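Does a fabric protector spray do anything on a cream ottoman?

Asked by Yufang Shi, 31 May 2026

We bought a cream ottoman from Jorent in April and the store talked me into a bottle of Asmont fabric guard for 20 dollars. The label says it "repels everyday marks." I've put on two coats as directed and the top still picks up gray smudges from jeans, newspapers, the cat, whatever. Did I do it wrong, or is this stuff mostly hope in a bottle?

I don't want to cover the thing in plastic. My sister keeps a throw over hers and says that's all anybody needs.

3 answers

Olteanu
Your sister is right. I've tried two brands of guard and couldn't tell the treated chair from the untreated one after a winter of normal use. Sprays like that are meant for spills, so you get time to blot up coffee. Dry grime and dye from jeans are rubbed in, and I have yet to see a spray stop that.

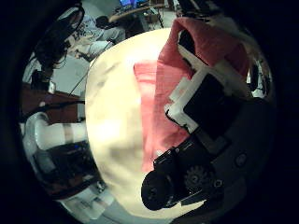
A throw you can wash every week beats any coating, as far as I'm concerned. Wash it alone the first time if it's a strong color – pink and red ones can bleed, and then you've got a new problem on cream fabric.

For the marks you already have, look for the cleaning code on the tag under the seat. W means water-based cleaner is OK. S means solvent only. If it says X, vacuum and leave it alone. Test somewhere hidden whatever the tag says.

cisimex_fan
just get leather

Guest
Not sure I agree with the first answer. Mine worked fine on a dining chair, though I'll admit nobody ever sat in it. Did you let the first coat dry all the way? And ask Jorent if the fabric was treated at the factory. If it was, you paid for the same thing twice.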